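Skedance Table Handling Kit - Finger Covers and Setup Rules

Item 224. Fits Dronex two-finger grippers, hand-held or arm-mounted. Sold in packs of 59 pairs.

The kit comes with finger covers, a white table cover and a printed card of handling rules for work with bowls, dishes and trays. The card was written by Lukáč and is the same one used on the Skullaria benches.

Rules on the card

Keep the approach side of the tray clear. Leave open table between the tray and the fingers before each pick.
Open both fingers fully before moving toward a rim.
Set the grip limit to 300 for ceramic and 990 for wood (controller units).
Check covers at the start of each shift. Log frayed edges and loose strips, and change the pair before the next shift.
Stop at once if a scrap of cover drops into a bowl or onto a tray.

Covers are not food-safe. Wipe with a dry cloth only - solvents lift the adhesive.

Card revised Tue 11 April. Orders placed before June ship with the older card unless you ask for the new one.

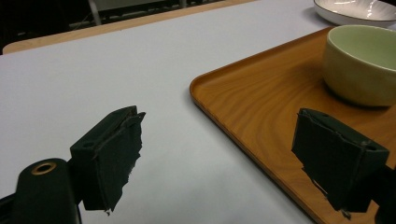 Gripper open at the tray, worn covers on both fingers.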